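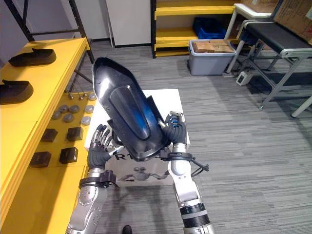 Figure 3.1 Two-hand hold on a large curved part, yellow bench to the left.

Chapter 3
Setting Up and Looking After the Two-Arm Cell

What you need before starting: Chapter 2 (power, stop circuit, lockout). If you skipped the lockout section go back and do it. Ten minutes.

What this chapter covers
Bench and shelf position
Wrist cuffs and cables
Hand check, finger by finger
Teaching the shelf points
The Friday service
Two faults you will meet in the first month

The cell used all through this chapter is the one at Jullport, a Pralano two-arm unit with Heleo five-finger hands. Yours may differ. Different hands, different bench, the order of work is the same. Bench first, then arms, then hands, then points. People like to start with the hands. Then the bench gets bumped and it all has to be done over.

3.1 The bench

Push the bench to its marks on the floor. If there are no marks, make some, tape on carpet is okay for a week and then it lifts, so use something better once you know the position is staying. Carpet is a nuisance in general. Bench feet sink in over a few days, the shelf drops a hair, and a point that was good on Monday is now a light touch on the edge. Set the bench, load it with what it will carry, leave it overnight, measure in the morning.

Shelf height at Jullport is 685 mm to the top surface. Write yours on the setup sheet. Measure at both ends and the middle. A difference of more than 3 mm end to end, fix the feet, don't try to fix it in the program. It can be done in the program. It will come back to you in April when somebody levels the bench and doesn't tell anyone.

Lower surface next. Small parts go there, round metal discs in rows, blocks in rows. Lay out a grid and keep it. The upper shelf takes the slipper shapes and shoe shapes. Big parts never go on the bench at all in this cell, they are held in both hands (Figure 3.1).

3.2 Cuffs and cables

Most of the stoppages in this type of cell are cables. Not motors. Cables.

Power locked out. Start at the wrist. The cuff should be snug, you can get a fingernail under it and not a finger. Check the clip where there is one. Follow the cable by hand away from the cuff all the way to where it goes into the arm or the harness, feeling for flat spots and stiff spots. Then move the wrist slowly by hand through its whole range, both directions, and watch the loop.

Too short a loop, it pulls at the end of travel and the connector works loose. Too long, it catches on the bench. You want it somewhere in between and the only way to find it is to move the wrist and look. In Figure 3.1 the loop at the right wrist stands out to the side. With a part that size held in both hands, check that the loop can't get between the part and the forearm when the hands come together.

Look at the forearm screws while you are down there. Rows of them, easy to skip one. Go along each row with the driver, light touch, don't crank. Mark any that turned. If the same screw turns two weeks running, pull it, clean the thread, put it back with thread lock. Low strength. The blue one.

3.3 The hands

Wipe down before you test. Dry cloth. Fibers get in at the finger joints, worse with furry or shaggy parts, and a joint full of fluff reads as a weak motor. A lot of good motors have been sent back to Pangaribuan (the service depot for these hands) on acount of fluff.

Then, power on, slow mode, hand clear of everything:

Open all fingers. Look for one that lags.
Close all fingers. Same.
Each finger alone, open and close, starting at the thumb.
Thumb across to each fingertip in turn.
Fingers open, hand upright, hold for 28 seconds. Nothing should sag.

Do left and right the same way and write both down, even when both are fine. A page of "ok" is useful later. A blank page isn't.

Two-hand hold test after that. Use the big curved part or whatever large part you have. One hand presses flat from the side with the fingers spread, the other takes the edge lower down and wraps behind. Glossy parts are harder than they look, wipe the part too. If it creeps, look at the lower hand first. The pressing hand gets blamed because it's the one you are looking at.

Stand to the side during this test and never in front, and keep feet back from the drop area. Safety shoes. Yes for a light part also.

3.4 Teaching the shelf points

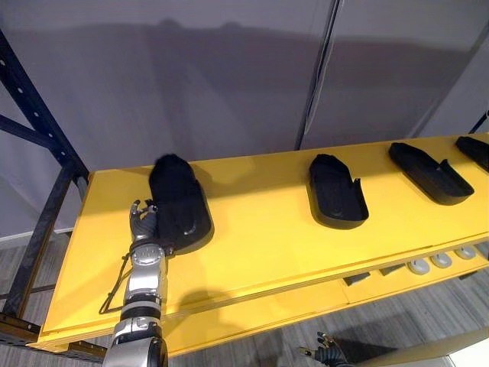 Reading time for this section: 4 min

One point per slipper. Four slippers on the shelf, even spacing, toes to the wall. Set them out by hand before you teach anything and check the spacing with a strip of card cut to length, quicker than a tape.

Teach the end point first, the one by the shaggy slipper at the left. It is the awkward one. The arm comes up from in front and below, the hand finishes upright at the end of the shelf, and the black shelving is close by on that side. Bring the hand up slow. Stop just in front of the slipper. Save. Then check the cable, it wants to hang over the front edge of the shelf at this point and on the way out it can snag on the lip. Back out along the same path you came in. Don't cut the corner to save a second.

Second, third and fourth points. Same height, shift along. Don't just copy the first one with an offset and trust it, run each in slow mode and watch the fingertips against the slipper. The shapes aren't the same. The furry one is domed and the open shells are not, so a finger height that's right for one is wrong for the next.

Park the other hand before teaching. Low and away from the shelf, fingers open. If it is left at shelf height you will find out when the two meet.

Save the program under a new number every time. The Jullport one is at 2162 and the old ones are all still there. Disk is cheap.

3.5 Friday service, short form

Lock out
Wipe hands, wipe bench, wipe shelf lip
Cuffs, clips, cable loops
Forearm screws
Shelf height, both ends and middle
Power on, hand check, both sides
Two-hand hold
Run all four shelf points in slow mode
Sign the sheet

Takes under an hour when nothing is wrong. Do the wiping first or teh dirt goes into the joints while you test.

3.6 Two early faults

Finger lags on opening, fine on closing. Clean the joint, try again. Still lagging, swap the finger lead with its neighbor. Fault moves with the lead, it's the lead. Fault stays, it's the finger.

Hand arrives low at the shelf. Measure the shelf before you touch the program. Then the wrist zero. Then, last, the taught point. Section 3.7 goes through the wrist zero step by step, have the setup sheet in front of you for it.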